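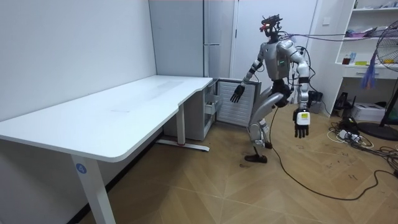 Re: [wenon-control] Single-support hold: estimator drift and the contact flag

From: Li-hua Yeh
To: wenon-control

Jordan Bickerstaff wrote:

> After the merge of the Zapata estimator branch, the one-leg hold
> no longer settles in replay. The pelvis velocity estimate picks up
> a slow bias in y as soon as the swing foot is marked as lifted.
> The balance controller then leans against a motion that isn't in
> the joint data. I see it in log 899, and it goes away if I force
> the contact state by hand.
>
> Is this a gain problem in the QP or are we feeding it bad state?
> I would prefer not to touch the CoM task weights before the next
> tag.

Bad state. Leave the CoM weights alone.

I replayed 899 against both branches. The QP output is consistent with its input in every tick I checked, and the constraint residuals are clean. The bias enters one layer up, in the leg odometry update.

The old estimator took contact from the planner schedule. The Zapata branch takes it from the force threshold with a debounce of 7 ticks. During the debounce the swing foot is still treated as a fixed point while the hip and knee are already moving, so the filter explains the joint velocities as base motion. Once the flag drops, the error stays in the velocity state and only decays through the stance foot measurement. That measurement is weighted too low in y to pull it back in time.

With the knee folded and the foot tucked behind the stance leg, the hold posture makes it worse than walking does. The lift is quick at the hip and there is no touchdown soon after to reset anything. The walking tests in CI all pass, which is why the merge went through.

Proposed change, in Skasten/estimation:

1. Inflate the covariance of a foot measurement as soon as the planner announces liftoff, and do not wait for the debounced flag.
2. Keep the debounce for touchdown only.
3. Log the raw and debounced contact as separate channels. At the moment the viewer shows just the second one, and the two cannot be told apart in replay.

With 1 and 2 applied, the y bias in 899 stays inside the noise of the old branch. I have not tried it with an unannounced liftoff (push, slip). In that case we fall back to the threshold alone – same behavior as today.

One unrelated item from the same log. The arm posture task is still active at full weight during the hold, with the arms hanging near their nominal pose. Dindus resolves it in the null space so it does no harm, but it costs solver time. Peak was 58 iterations at liftoff. I would drop the weight in a separate commit.

Patch is on my branch, est-liftoff-cov. Jordan, please run it against your own replay set before I open the merge request. If you have a log with the swing leg on the other side, use that one too – the sign of the y term should flip, and I only have data for one side.

Li-hua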